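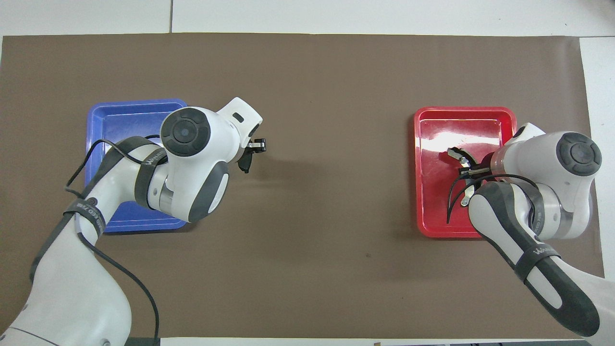

The packing hall of Bevent in Cutby starts at six in the morning, and the woman who leads the early shift is there a quarter of an hour before. She has worked in the hall for eleven years, nine of them at the sorting tables. I met her in the canteen after her shift in April, and she asked me not to write her name, because the discussions with the company about the new stations are still going on.

Bevent sends spare parts for household machines to repair shops. The small parts arrive mixed and must be divided by hand into trays. Last autumn the company installed the first stations with two arms, delivered by Etholm, and now a part of this work is done without hands.

"In the beginning I was standing beside it with my arms crossed," she told me. "I could sort a whole tray while it was thinking about one spring. I went home and said to my husband, we are safe for twenty years." She laughed when she said this. By February the arms had become much faster, and she stopped making the joke.

I asked her what is different in a normal day. She thought for a while before she answered. The hall used to have 76 people on two shifts, and 36 of them were sorting. No one has been dismissed, but those who retire are not replaced, and several sorters have moved to the returns department. "Returns is in the other building," she said. "You don't eat with them anymore. For the company it is a small thing. For me it is the biggest one."

Her own work has changed too. She fills the trays, looks at the screen, and goes to the station when it stops. Thin washers are the worst, she explained, as they lie flat and the fingers cannot get under them. She also learned to change the fingertips herself, after a training of two days in Rutherford. The training was good, but she would have liked it before the stations came, and not five weeks later.

Her wrists are better. She mentioned this almost by the way, when we were already speaking about something else. For years she slept with a bandage on the right side. "I have to be fair. I don't miss the pain. I miss that I was tired from something I did."

On one morning in March a station sorted 1,434 parts before the first break, and the manager put the number on the notice board. She found this unwise. "We never had our numbers on the board. So people asked, why does the machine get a compliment?" The paper was taken down the next day.

What does she want from the talks? A written promise about the hours, she said, and that the younger sorters also get the training, as until now only the shift leaders were sent. She is also asking that the stations be turned, so that the person who attends them can see the rest of the hall. At present one stands there with the face to the wall.

The next meeting is in May. She will go there directly after her shift, in her work shoes.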